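Gripper keeps losing small wire-handled parts, how do you set up and look after your fingers?

Posted by Vilja Laaksonen, April 13, 2022
Filed under: Small robot cells, upkeep

Hello all, and thank you in advance to anybody who reads this through to the end, I know I go on a bit. I look after a little tabletop cell for our makers' club, the Nolitar bench, and lately it has been giving me a headache. The job is sorting binder clips by color. It sounds like the easiest thing in the world until you try it! The fingers come down, close on a clip, and then the clip turns in the grip or a handle snags its neighbor and two come up together.

I have checked the bolts on the gripper and they feel tight to me. I ran the homing routine again (twice, to be safe) and the open and close positions come back the same every time. The wrist camera seems sharp enough in the middle. The trouble is worst when the clips lie against each other, like so:
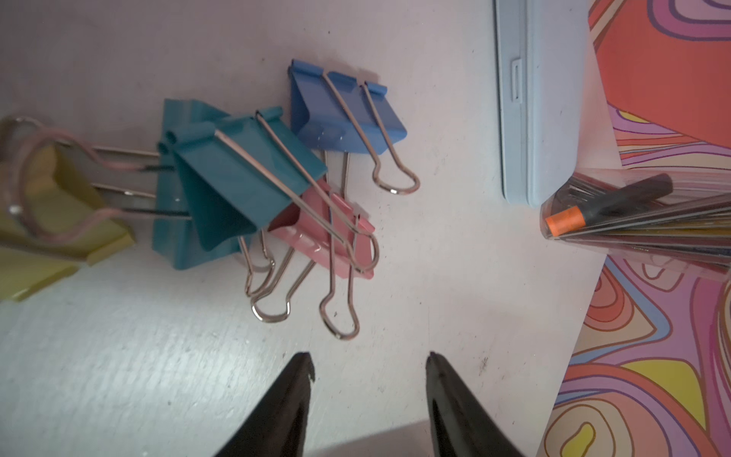 Five clips close together, seen from the wrist, with the fingertips at the bottom.

If I spread the clips out by hand, nearly every pick is fine. As soon as the handles cross, I lose them. I'd like to know whether I should be looking at the fingertips, the grip force or the place where I start the pick from. I'm also wondering how much the printed paper on our walls matters, as a friend from the Mosoti group thinks busy colors upset the color matching. I rather like the paper and would be sorry to see it go - but if it has to go, it has to go.

Any advice from people who keep one of these running week in and week out would be very welcome.

bench_and_biscuits

Oh, I know this one well, and you have my sympathy. I spent most of one August on the same thing with a box of bulldog clips.

I'd start with the fingertips before you touch a single setting. Take the fingers off and lay them side by side on a sheet of white paper under a good lamp. You want the two gripping faces flat, clean and matching. If one tip is more worn than the other, a thin part will roll toward the worn side every time, and no amount of extra force will cure it. Clean both faces with a cloth and a drop of alcohol, let them dry, and put them back with the screws only finger tight. Then close the gripper on a flat shim, so the two faces settle against it, and do the screws up while it's closed. I do ours every 9 days, which is just how the club calendar falls, and it has made a world of difference.

While you have the fingers off, wipe the table too. Specks and bits of grit get picked up by the tips and then you are gripping on a crumb.

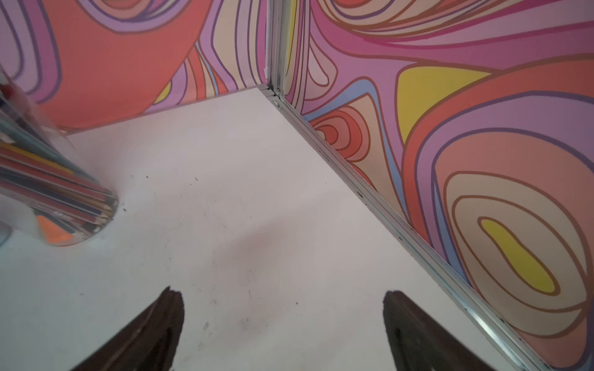
After that, do your reference check somewhere with nothing in the way. Pick a bare patch of the base near a corner, bring the fingers down slowly until they stop just short of the surface, and see whether both tips are the same distance off it. A slip of paper makes a good feeler. If one drags and the other doesn't, the gripper is sitting crooked on its mount, and I'd loosen the mount screws and square it up before going further. Write down the height you settle on, because you will want to compare it next time.

As for force, go down a little instead of up. Those clips have a slanted body, and squeezing hard just shoots them out sideways like a wet bar of soap. Grip low, on the wide back of the clip, with the handles clear of the fingers if you possibly can.

Good luck with it, and do let us know how you get on!

Jedico_Pete

Change the wallpaper. Plain gray. Had the same on our Vusis cell.

slowfeed

I wouldn't tear the paper down just yet. Limit the color matching to the table area first, so the walls are left out of it, and see what changes. It takes two minutes and you can undo it.

The bigger thing, to my mind, is the order you pick in. We take the loose ones at the edge first and leave the tangled ones for last, and if a pick fails 3 times in a row we have the arm nudge the pile sideways with closed fingers and look again. Crossed handles often slide apart with a gentle push. I'd also keep the tray close to the pile, so there is less travel with a clip hanging from the tips.

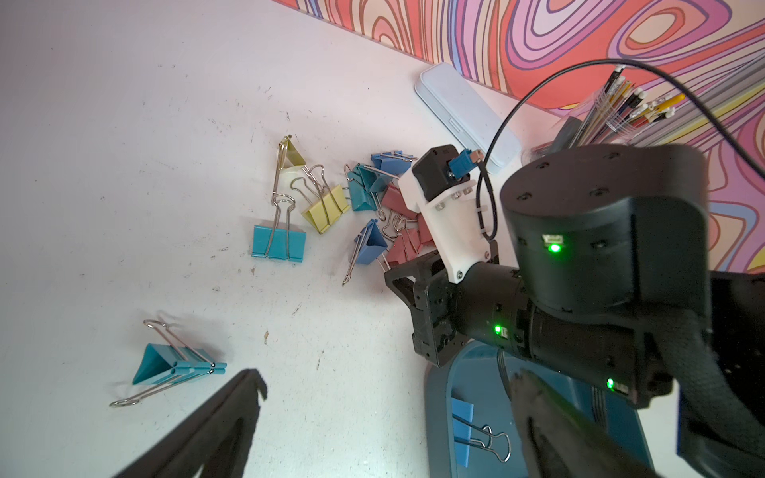 Eight clips in a heap, one off to the left, and one on the blue tray.

With a heap like that I'd leave the two pink ones in the middle well alone until their neighbors are gone. Go for the teal one off by itself, then work inward.

One more bit of upkeep, if you have a camera on the gripper: check that its cable has enough slack at full reach. Ours was pulling the camera over by a hair whenever the wrist turned, and every pick on that side landed a little off. We put one loose loop in it and tied it back further up the arm, and I check the plug each time I clean the fingers.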